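Bronder, 11th May

# Town to get its bench back, facing the other way

The bench outside the old Nasr bakery in Bronder, taken away in February for what the council called "light refurbishment", will return to the high street next week. It has been sanded, oiled and given new bolts. It will also be turned to face the shops instead of the river, and on this point the town has discovered that it holds views.

The council received 200 letters on the matter, a response that the parking review, the library hours and the flood plan did not manage between them. Most of the writers want the river. A smaller party wants the shops, on the grounds that something occasionally happens there. One letter asked for a bench that could be swivelled, and was passed to the highways department, where it remains.

The decision to turn the bench was made on the advice of Conuvow, a firm of street designers hired to "wake up" the high street. Their report runs to a good many pages and mentions the river once, as a possible source of damp. People who sit facing shops, it argues, are more likely to go into them. The shops in direct view of the new position are a closed shoe mender's, a betting shop and the side wall of the bank.

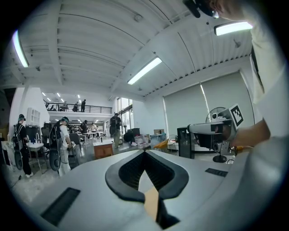
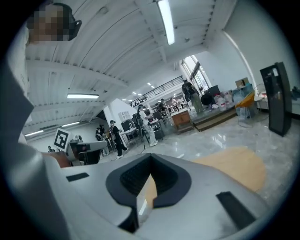

Sơn Đinh would like it known that he has sat on the bench most mornings for 9 years and has never once wished to look at the bank. He told the public meeting that the river at least moves, that there is a heron if you are patient, and that he already knows what a betting shop looks like. He was applauded, and was then asked to keep to the two minutes allowed, which he had passed some time earlier.

The meeting was otherwise brisk. Fidel Benítez spoke up for the shops, pointing out that anybody facing the river has their back to the bus stop, and that he had missed 7 buses last winter by this method. It was put to him that he might turn his head. He said he had a bad neck, and that the bench was how he got it.

A compromise was floated under which there would be 2 benches, back to back. The council costed this and found that the second bench would come to rather more than the first, as it would need its own foundations, its own bin and a new study. The proposal was left on the table.

There is also the question of the plaque. The old one, which thanked the Fonum estate for the gift of "this seat and its prospect", is to be put back in its original place. Conuvow has suggested dropping the last three words. The estate has replied that it gave the seat for the view, has the letter to prove it, and would be happy to have the bench back if the town has no further use for it.

That reply arrived too late for the meeting and will be considered at the next one. The bolts, meanwhile, have been ordered for the new position and cannot be returned. Work on the base starts next week between the hours of nine and four, during which the pavement will be narrowed and pedestrians are asked to use the other side of the road, where there is nowhere to sit.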